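Festovden Plate Rack, Small

Item 142
In stock at the Hurotstead store and online

A countertop rack for storing or draining plates on edge. It is made from bent silver wire and takes up very little room next to a sink or on a pantry shelf. Plates lean together in the rack, so you can pull out the color you want without lifting a pile.

The Festovden is our smaller rack. It has no tray underneath and no cup for silverware. If you want those, look at the Larnness, which is wider and comes with a drip tray that slides out to the left or the right.

Details

Width: 300 mm
Depth: 200 mm
Material: steel wire, silver finish
Assembly: none
Plates: sold separately

What it holds

The rack was designed around dinner plates and side plates with a low rim. The Oshima everyday plates fit well. Deep pasta bowls do not, as they tip forward and take up the space of two or three plates each. Heavy stoneware is fine, but load it from the middle and work out to both ends.

Plates can touch each other while they are stored. If you are drying them, leave a gap where you can – air needs to get between them, and two flat plates pressed together will stay damp for hours. Turn them all to face the same way.

Cutting boards and pan lids also stand up in it. A thick board may need to go in at the end.

Where to put it

Set the rack on a flat surface. The legs are short, so a folded towel underneath will bunch up against the wire. Use a thin mat if you are draining on a wood counter. For shelf storage, measure the height with your largest plate standing in the rack and allow a little extra for your hand.

Shown with round plates in teal, salmon red, navy blue and cream. The wire runs low across the front of the plates, with two upright loops.

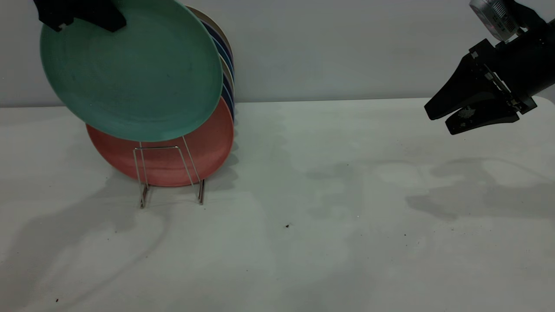

Care

Wash by hand with dish soap and a soft cloth. Dry it before putting it away in a closed cabinet. Do not use steel wool or scouring powder on the finish. Hard water leaves white spots on the wire, and these wipe off with a little vinegar.

If a leg gets bent, it can usually be pushed back by hand. Do it slowly, and check that the rack sits level before you load it again.

Returns

Unused racks can be returned to the Hurotstead store with the receipt. Online orders go back in the original carton – please keep it until you have tried the rack with your own plates.

Page updated 25 January 2022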